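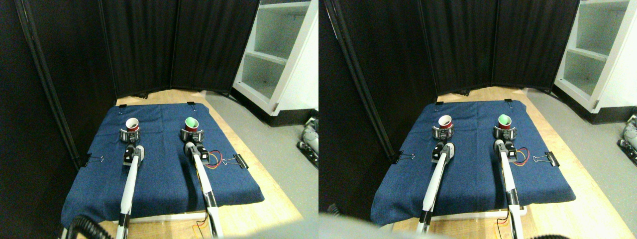
Red cups back on the table at Rodcombe

11/18/23

The red cups are out again at the Lendine rooms in Rodcombe, and what a cheerful pair they make! Both are red on the outside, but one is white inside and the other a really bright green, and against the dark blue cloth the colours fairly sing.

Each cup has a round silver holder of its own. The cloth is a denim-like one that hangs down over the front and sides of the table, with black binder clips to keep it put - a simple trick, and well worth borrowing at home for a picnic table.

The Gevura cup collection has grown to 398 pieces, with 44 of them new since June, and we would love to see it reach 600. Nearly 17 shelves are spoken for already, so more space is being cleared in the back store. Cups of any colour are welcome at the Tripathi Street door, and bright insides are a particular favourite.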